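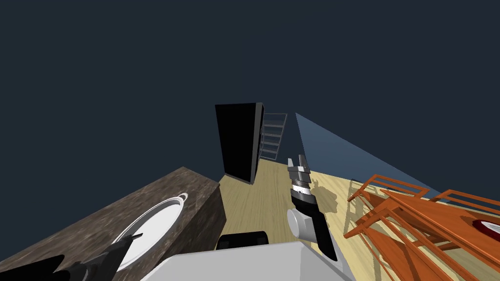

Shoaib Warraich wrote that he had followed the earlier edition of these steps twice and still heard nothing but a buzz on the medium-wave band, until he moved the feedpoint away from the mains cable behind his desk. The order of the steps has been changed to take account of his remark. Siting now comes before wiring.

Reading time: 10 minutes

4. Setting up the Virk loop for medium-wave listening

This section covers the indoor loop aerial, the Bilden tuning box and the connection to a receiver. It assumes that the parts have been checked against the list in section 2 and that the receiver has already been tested on its own aerial. Outdoor wires are dealt with in section 6.

CAUTION: The loop is for receiving only. Do not connect it to a transmitter or to a transceiver that can be keyed by accident. The tuning capacitor will arc and the coupling transformer will be destroyed.

CAUTION: Switch off the receiver before connecting or removing the feeder.

4.1 Choosing a position

1. Tune a battery portable to a clear spot near the top of the medium-wave band, with no station on it.

2. Carry the portable slowly round the room. Note where the noise rises and where it falls. Television sets, lamp dimmers, phone chargers and network adaptors over power lines are the usual sources.

3. Repeat step 2 after dark with the household lighting on. Many LED lamps are quiet enough on short wave and poor on medium wave.

4. Choose the quietest place that leaves room to turn the loop through half a circle. A position near an outside wall is normally better than one in the middle of the building.

Note: Foil-backed plasterboard and steel-framed walls weaken signals badly. If every position in the room is both quiet and dead, try another room before suspecting the loop.

4.2 Fitting the loop to the stand

1. Stand the base on a level surface and push the mast into the socket until the collar seats.

2. Slide the cross-arms through the mast, long arm at the top. The slots at the arm ends must all face the same way.

3. Lay the wire in the slots, starting at the terminal marked A. Keep the turns side by side. Crossed turns raise the self-capacitance and the top of the band will no longer tune.

4. Pull the wire firm but not tight, and clamp the free end under terminal B.

5. Fit the single coupling turn in the inner slots. It must not touch the main winding.

Note: Loops supplied by Brondorport before June have terminals A and B on the opposite face of the mast. The winding direction makes no difference to reception.

4.3 Connecting the tuning box

1. Set the range switch on the Bilden box to LOW and turn the main knob fully anticlockwise.

2. Connect terminals A and B to the two spring posts. Either way round will do.

3. Connect the coupling turn to the box's input socket with the short twisted pair. Do not lengthen this pair.

4. Run the coaxial feeder from the output socket to the receiver. If the receiver has both high- and low-impedance inputs, use the low one, usually marked 50 or 75 ohms.

5. Clip the ferrite sleeve over the feeder, as close to the receiver as it will go. Where there is enough slack, pass the cable through the sleeve a second time.

CAUTION: Do not earth the feeder screen to a gas pipe or to the earth pin of a mains plug. If an earth is wanted, use a separate rod as described in section 6.

4.4 Tuning and nulling

1. Switch on the receiver, select AM and set the RF gain to maximum. Turn off any noise blanker.

2. Tune to 810 kHz or the nearest channel in use in your region. European channels are spaced at 9 kHz and this one is written as 810. Older American logs may show it in kilocycles, and a receiver left slightly out of calibration may display 809.

3. Turn the main knob slowly clockwise until the noise or signal rises to a peak. The peak is sharp. If it is missed, go back and try again at half the speed.

4. Rotate the loop for the strongest signal. The station lies in line with the plane of the winding.

5. To remove an unwanted station, turn the loop until that station drops away, then tilt the mast up to 15 degrees either side of upright to deepen the null. Retune the main knob after each change.

6. For the upper half of the band, set the range switch to HIGH and repeat from step 3.

Note: Nulls are deep on local stations by day and shallow on distant ones at night, when the signal arrives from the sky at a changing angle. This is normal. Caroline Mugo reports that on her Delcombe receiver the null is easier to find with the automatic gain control set to FAST — the meter then follows the hand instead of lagging behind it.

4.5 If nothing is heard

No peak anywhere on the dial: check the clamp at terminal B. Enamelled wire must be scraped bright where it is gripped.

Peak present but signals weak: the coupling turn is open or the feeder is on the wrong input. A good coupling turn reads close to zero ohms.

Peak moves when a hand is brought near: normal at the top of the band. Use the extension knob.

One strong station heard everywhere: the receiver is overloaded. Reduce the RF gain, or null the station as in 4.4 step 5. If neither helps, fit the attenuator and set it to 10 dB.

Buzz that does not change as the loop is turned: the noise is arriving on the feeder. Add a second ferrite sleeve at the tuning box and move the cable away from mains wiring.

Section revised February 10, 2020. Record the quietest position and the knob settings for your regular stations on the log sheet at the back of the manual.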